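Laundry day at Jernell, 2,833 times over

March 28, 2025

I spent a morning at Jernell this week and came home wanting to do my own laundry, so that's one miracle for the robotics business already. The company has set up a little laundry room at the back of its Balten Street building, and for months now people have been steering robot arms through the same chores in there, over and over, while everything gets recorded. Open the washer, load it, close it, start again!

Lino Piras runs the room. He used to repair dishwashers (he'll tell you all about hinges if you let him) and he was hired in October to get the collection going. When I came in he was halfway through a session, talking to the operator in a low voice, like a driving instructor. "Slower on the door. Slower. Okay, keep that one."

The tally that morning stood at 2,833 recorded runs, and 774 of those are nothing but the washer door. I figured the clothes would be the hard part, all that floppy fabric, but Lino says the door eats up just as much of their time. It's round, it's smooth, and a good grip on the rim takes practice even for the person at the controls.

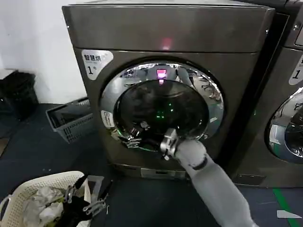
Do the bad runs get thrown out?

Most of them stay in the set, marked as failures, so the system has something to compare the good ones with. Only runs where the recording itself went wrong get deleted.

That marking is done by hand, by the way. Kuo-hua Cheng looks after the data side, and she let me sit with her while she went through a batch of 100. She writes one plain sentence for each run ("dropped a sock, picked it up again") and moves the start and end points so there's no dead time at either end. I tried five of them and got two wrong, because I couldn't decide whether a sleeve left hanging out of the drum counts as loaded. It doesn't. There's a whole page in her handbook about sleeves.

Next on the list is moving the same chores to a second room, which a partner company called Cordeiro is fitting out with different machines. Kuo-hua wants more than 500 runs from there before anybody trains on the mix. She's worried that a system that has only ever seen one laundry room will be lost in the next one, and having fought with the dryer in my sister's apartment, I know the feeling.

Jernell plans to show the first trained version at the Belludis open house, and I've asked to bring a bag of my own laundry. Lino said yes, as long as there are no fitted sheets in it.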